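Eltton-Plitach Ceasefire Incident Records

Data card, version 3
Last edited 17 Sep 2025
Maintainer: Yaw Lamptey

Summary

A table of reported ceasefire violations along the line of contact between Eltton and Plitach, with one row per incident. There are 1228 rows in this version. The records start with the first truce and run up to the end of the second monitoring period. The third period is being coded now and should be added in October.

Files

incidents.csv - the main table
sources.csv - one row per source report, joined on report_id
places.csv - villages, crossings and posts, with spelling variants
changes.txt - corrections since version 2

What counts as an incident

An incident is a use of force, or a movement of troops or heavy weapons into the buffer strip, that at least one side or the Mallet monitoring office reported in writing. Exchanges of fire at the same post are merged into one row if they are less than six hours apart. Threats, flag disputes and road closures are left out. Version 1 included road closures, so totals from it should not be compared with later ones.

Main columns

incident_id: stable between versions
date_reported: day the report was issued
date_event: day of the event, blank if not stated
place_id: joins to places.csv
claimed_by: eltton, plitach, monitors, or more than one
weapon_class: small arms, mortar, artillery, drone, none, unknown
denied: 1 if the other side issued a denial within 20 days 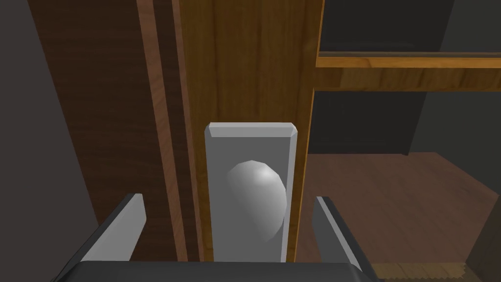
Can the table be used to say which side broke the truce first?

Only in a limited number of cases. The two sides agree on the order of events in 254 rows, and those have order_agreed set to 1. In the rest, the claims conflict or one side gave no time, and the table records both versions without choosing between them.

Known problems

Reports from the Tokudia valley are thin. The monitors had no post there in the first winter, and almost everything from that area comes from Plitach army bulletins. Low counts for the valley should not be read as calm.

Place names changed twice. We use the name in force on the day of the report and keep the others in places.csv. There are 19 places we could not locate, and they have blank coordinates.

Casualty figures are not included. The published numbers were too far apart to put in a single column, and a range was tried in version 2 and dropped.

Drone incidents before the second truce are probably undercounted - early bulletins often wrote "air activity" with no further detail. These are coded as unknown.

Coding

Each report was read by two coders working separately. Disagreements went to a third reader, whose decision is final and noted in sources.csv.

Corrections

Send the incident_id, the column and a link or scan of the source to the maintainer. Corrections without a source are kept on a list but not applied.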